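Plestura Online Casino: Bonus Terms and Player Messaging Workstream
Progress report to the Ásgeirsdóttir board, period ending May

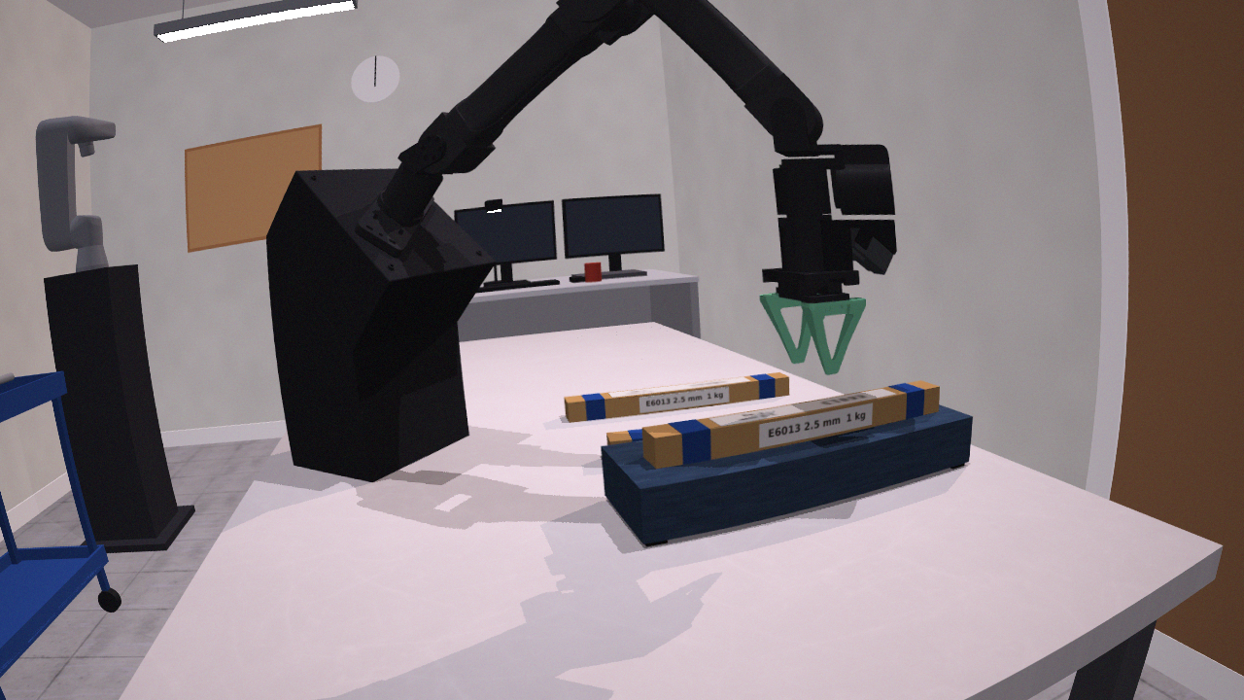 The work covered by this report is the rewrite of the bonus engine and the terms shown to players at the point of opt-in. Funding was released in two parts. The first covered the wagering ledger and is now spent. The second covers migration of existing accounts and is the subject of the request in section 4.

1. Wagering ledger

The old ledger held a single balance per player and worked out the bonus share at withdrawal. The new one records cash and bonus funds separately for every stake and every return. Cash is always used first. A player who withdraws before meeting the wagering requirement loses the bonus part only, and the screen shows the sum to be lost before the request is confirmed.

Testing was carried out at the Tatberg office under Friederike Kramer. The test set contains 1137 recorded betting sequences, including cancelled spins, table disconnections and free spins won inside other free spins. Eight sequences gave a result that differed from the hand calculation. Six were rounding faults in currencies without a minor unit and have been corrected. The remaining two involve a live blackjack hand that is split and then voided by the studio. The game supplier sends the void as one message where we expect one per hand. A change has been agreed with them but has no delivery date, and split hands on voided rounds are being settled manually until then.

2. Terms and messaging

The welcome offer terms have been cut from eleven screens to three. Game weightings are now shown in the bonus panel next to the remaining requirement. Slots count in full, roulette at a fifth and blackjack at a tenth. The expiry period is 30 days from opt-in for all deposit bonuses, replacing the earlier mix of periods. Expiry is calculated from the time of opt-in and shown in the player's local time.

Nipon Rattanakul's team has moved the maximum stake rule from the terms page into the game client. A stake above the limit is refused while a bonus is active. Previously it was accepted and the winnings were removed later, which was the largest single cause of complaints. The rule is live on slots. Table games will follow once the Nanduvura lobby has been updated to the same client version.

3. Open items

Reload bonuses issued before the change still run under the old terms and must do so until they expire. Support staff therefore need both sets to hand, and the account view does not yet say which one applies. A label has been specified and is in the build queue.

The affiliate pages still quote the old expiry periods. Revised copy has been sent out, but two partners have not confirmed the change.

4. Request

Release of the second part of the funding is requested so that account migration can start. Accounts with no active bonus will go first, in overnight batches beginning at 03:00. Accounts with an active bonus will be moved as each bonus closes. The old ledger will be kept in read-only form for disputes.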